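My library account got "upgraded" again

The Prastside library rolled out its new catalog in October, and I've now lived with it long enough to complain properly. The old one was ugly. It looked like a tax form and the search box sat in a corner where you had to hunt for it. But I knew where everything was, and when I typed a title it showed me that title. 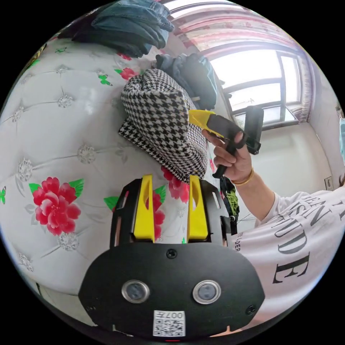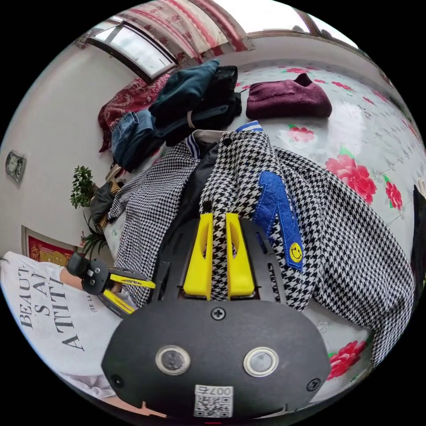

Black-and-white houndstooth in both.

The new system is called Tivdale Discover, and it's sold by an outfit named Flelard that seems to have signed up every small library in this part of the state. The announcement email promised "one search for everything." I distrust that phrase. I don't want everything. I want to know if the Tivdale thing can tell me which branch has a book on repairing storm windows, and whether it's on the shelf.

So I tried it. I typed "storm window repair" and got 2,000 results. The first page was mostly magazine articles, two of them about hurricanes, plus a link to a database that wanted a password I don't have. The book I was after, which I've borrowed twice and could pick out by its spine, came up at number 219. I know because I sat there with a cup of coffee and paged through, out of spite.

Yes, there are filters. You can click "Physical items" and then "Available now" and then your branch, and the list shrinks to something a person can read. Fine. But the filters clear themselves every time you start a new search. There's a little padlock you can click to keep them on, and it works until you log in, and you have to log in to place a hold. Whoever tested this either never placed a hold or never placed two.

My reading history is the part that really bothers me. The old catalog kept a list of what I'd checked out, if you asked it to, and I had asked it to, years ago. I used it all the time to figure out which book in a mystery series I'd stopped at. The email said history "will be migrated where possible." Mine came across as 5 titles, all of them from last spring. When I asked at the desk I was told the rest might show up after the next update. Might. I've worked in offices, I know what that word is doing there.

A friend over in Danko, where they switched to the same system a year before us, says it gets better once you learn it. Maybe. People say that about every piece of software they're stuck with. What I'd like to see is some sign that searches end in a borrowed book more often than they used to. The library's web page says usage is up, but usage of what? If I need six clicks to do what used to take two, my usage is up too. I'm a power user now.

To be fair, a few things are better. It works on my phone, which the old one barely did. Holds come with a text message. The cover pictures are nice, when they match the book. And I can see the due dates for my whole card on one screen without squinting at a column of item codes.

I did fill out the feedback form. It allows 200 characters, so I left out the padlock and stuck to the history problem. I got an automatic reply thanking me for helping make discovery easier.

For now I've gone back to walking in and looking at the shelf. The storm window book was there, same spot as always, 600s, bottom row, next to one on chimneys that I also took home. If anybody has found a way to make the branch filter stick after you log in, please leave a comment. I've tried two browsers and a good deal of muttering.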